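4.2 Bimanual holds on rigid frames

Okay, so this is the part of the study I was most excited to write up, and also the part that ate most of August. In Section 4.1 we only asked the hands to work one at a time. Rigid frames are a different animal, because once two hands are closed on the same piece of metal, any mistake one of them makes gets passed straight to the other. I wanted to know how much of that the wrist views could catch before the force readings did.

We collected 1095 grasps for this condition, all in the conservatory at Rultau and all teleoperated by Stuart Greenwood or me. I picked a glass room on purpose (sorry, Stuart, it gets warm in there!). Our earlier policy, Bickerstaff, was trained under flat lab lighting, and I had a hunch that leaves, window frames and blown-out daylight would give it trouble. They did, and I'll get to that in Section 5.

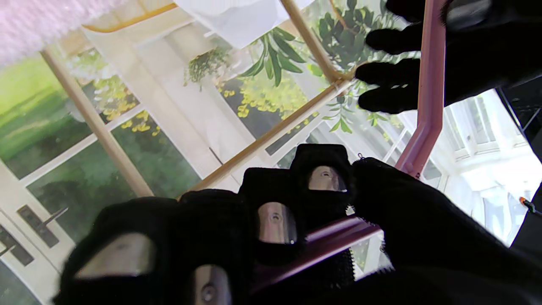 Figure 6. Wrist-camera view from the rigid-frame condition, with one gloved hand gripping a bar of the pink frame and the second hand at upper right.

Labeling was where I went back and forth the most. At first I marked a grasp as "held" the moment the fingers stopped moving, and that turned out to be a terrible rule, since fingers stop moving for all kinds of reasons. The rule we ended up with asks for 12 consecutive samples with no measurable slip, and if either hand breaks that, the count starts over for both. It's strict, and it threw out some grasps I would've happily called good by eye, but I trust the numbers a lot more now.

For training we fed Zullitz, our new policy, the wrist views plus joint positions, and held back 25 grasps from each operator as a test set. I ran everything with five random seeds and kept the same settings from Section 3, apart from a lower learning rate. I did try adding an overhead view for a while! It made the training runs much slower and the syncing was a headache, so all the results in this paper use the wrist views only.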